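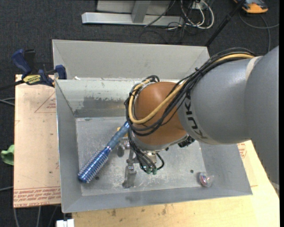
Cables and a hose run along the arm and over the wrist joint above a sheet-metal bin.

Company News | Industrial Coatings

Novivthorpe, 6 Nov 2025 – Oyelaran Coatings has released Lerkex, a one-part water-based primer for bare and galvanized steel. The product replaces the company's solvent-based shop primer, which will stay on the price list until the end of January.

Lerkex is supplied ready to use and can be applied by brush, roller or airless spray. It dries to the touch in 40 minutes at normal shop temperature and can be topcoated the same day with most alkyd and acrylic finishes. Two-part epoxy topcoats need an overnight wait. The primer should not be applied to steel colder than 40 degrees Fahrenheit, or when the surface is close to the dew point.

The primer was developed at the company's laboratory in Umel under technical manager Ottilie Mayrhofer. Test panels were exposed to salt spray for 2000 hours, then scored and checked for rust creep at the cut. Panels with a single coat were tested next to panels with two coats.

"Most of the work went into edges and weld seams," Mayrhofer said. "A water-based film tends to pull back from a sharp edge as it dries. We changed the thickener twice before the coverage there was good enough to sell."

Surface preparation is the same as for the earlier product. Oil and mill scale must be removed, and new galvanized sheet should be washed with a mild alkaline cleaner and rinsed. Blasting is advised for structural parts but is not required for indoor cabinets, ducting and storage bins.

Lerkex comes in gray and red oxide, in five-gallon pails and 200-liter drums. Pails ship from stock. Drums are filled to order at the Novivthorpe plant. Opened containers should be resealed and kept from freezing – material that has frozen cannot be recovered by stirring.

Safety data sheets and application guides can be requested from Femi Abubakar in customer support. Distributor inquiries go to Dilwyn Penry, sales office, Novivthorpe.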